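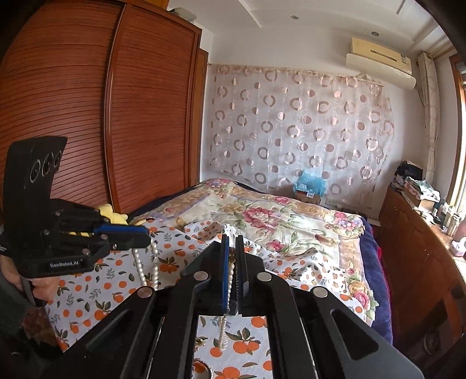
*Small white pearls on a strand, with patterned cloth underneath.*

August 10, 2024

The bell over the door at Gruvora rang four times in the first ten minutes I was there, and every time it was somebody carrying an envelope. Old necklaces come in envelopes, it seems, or in sandwich bags, or once (she swears) in a thermos. The woman who runs this little bead and repair shop on the main street in Utdale took each one, tipped it out, said "oh, lovely" and wrote a ticket. She meant it every time. I have rarely met a person so happy to be handed a pile of loose beads.

I'd asked for an hour of her Saturday to talk about restringing, a subject I knew nothing about until my aunt's necklace let go in the middle of a wedding dinner. We ended up talking for most of the afternoon.

She didn't train as a jeweler. She was hemming curtains for a living when she took an evening class in the old Boonyarit building, in November, with a broken furnace and everybody in coats. "I couldn't feel my fingers and I made the ugliest knots you ever saw," she said. "And I went home and couldn't sleep, I was so excited. I wanted to do it again." The class ran six weeks. She kept her first practice strand and brought it out for me from a drawer, and yes, the knots are pretty bad – big ones, small ones, a gap you could park a bike in.

The knots are the thing, she told me. On a traditionally strung pearl necklace there's one between every bead, so that the beads don't rub on each other, and so that if the thread breaks you lose one pearl under the sofa and not all of them. "People bring me strands with no knots and ask me to put it back the way it was. I'll do it if they really want. But I do ask twice."

She still prefers silk. Nylon is stronger and she uses it for heavy stone beads, but silk hangs the way she likes, and she can feel when a knot has seated. She showed me on a scrap: a loose loop, a needle slid into it, the loop walked down until it sat right up against the bead, then a tug. It took her maybe three seconds. Mine took a couple of minutes and landed in the wrong place. "That's very good!" she said, which was kind.

How often should a necklace be restrung? She laughed at that one, having been asked it 737 times by her own estimate, a figure I think she made up on the spot. If you wear it every week, have it looked at once a year. If it comes out for holidays, you can go a lot longer. Hold it up by one end, and if you can see thread between the knots and the beads, it has stretched. If the thread near the clasp has gone gray, that's skin oil and perfume, and it's going to break there first.

"Put them on last," she said. "Hair spray, perfume, sweater, then pearls. And when you take them off, wipe them with a soft cloth and lay them flat. Don't hang them on a hook, they'll stretch. My own mother hangs hers on a hook. I've given up."

We got onto fakes, which she doesn't like to call fakes. Plenty of what comes through the door is glass or plastic with a coating, and she restrings it with the same care. The longest piece she has worked on this year was a costume rope, 268 beads, bought at a church sale by a customer who wears it wrapped three times. It cost far more to knot than it had cost to buy. "I told her so. She said, 'But I'd miss it.' So there you go, that's a real necklace as far as I'm concerned."

The old trick of rubbing a pearl against your front teeth came up too. A real one feels a little gritty and an imitation usually feels smooth, but she'd like everyone to know that cultured pearls are real pearls and will feel gritty as well, so the test won't tell you that you've inherited a fortune. She'd also like people to rinse them first.

Most of her thread comes from Ulov, a supplier she has used since the shop opened, and she buys it on cards with the needle already attached. She had 80 cards in the latest box and was plainly delighted about it. There was a new color in there, a soft brownish pink, and she held it against my sleeve, then against her own wrist, then against the counter. "Everyone wants white," she said. "But look at that on a cream pearl! You'd never see the knot."

I asked what a beginner should buy. One card of silk, size four or so, a string of cheap glass beads with decent-sized holes, and a towel to work on so that nothing rolls. Skip the knotting tool at first and learn with a needle. Work in daylight. Expect the first strand to come out longer than you planned, as the knots add length, so leave a few beads off if you're picky about where it sits.

She runs a beginners' table at the shop on the first Thursday evening of the month, and there's heat. My aunt's necklace is on the shelf behind the counter with a ticket on it, ready in two weeks. I signed up for September.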